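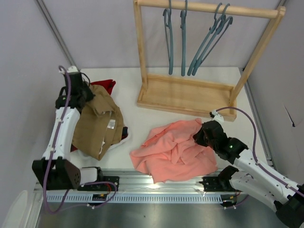 The Hanger Promise

Last updated 20 December 2023

Every winter somebody tries to sell me a better closet. This year it was the open rail: a bar between two posts, a shallow tray underneath, a few matching hangers, and the suggestion that my laundry would follow. Tudose, whose catalog landed on my desk in July and hasn't left, calls this "visible dressing." I call it a rack with nothing on it and a pile of clothes beside it.

Look at the pale wood one at the top of the page. Four slate-blue hangers, all of them bare. The brown thing with the white care label is in a heap, with something red under it and a bit of white at the bottom. My bedroom in Trirnside looks much the same by the middle of the week, and I own a rail that cost more than my first sofa.

The theory goes that if clothes are easy to hang, people will hang them. I doubt it. A hanger asks you to find the neck, square the shoulders and get both sides to stay put, and then do it all over again for the next shirt. A heap asks for nothing. Zorley's newest hangers are meant to fix this with a grippier finish. I tried them for 2 weeks. The shirts stayed on very well once I had hung them, and hanging them was the part I kept skipping.

Hulteler takes the opposite line and sells fewer hangers, on the grounds that a short rail makes you choose. There is some sense in that. With room for four things, I did at least stop hanging up T-shirts, which fold perfectly well and never needed the honor.

What helped a little was dull. I now sort the pile before I touch the rail, and anything knitted goes straight to a drawer. The tray at the bottom, if your rack has one, will fill with socks whatever you intend for it. I'm keeping the rail for coats.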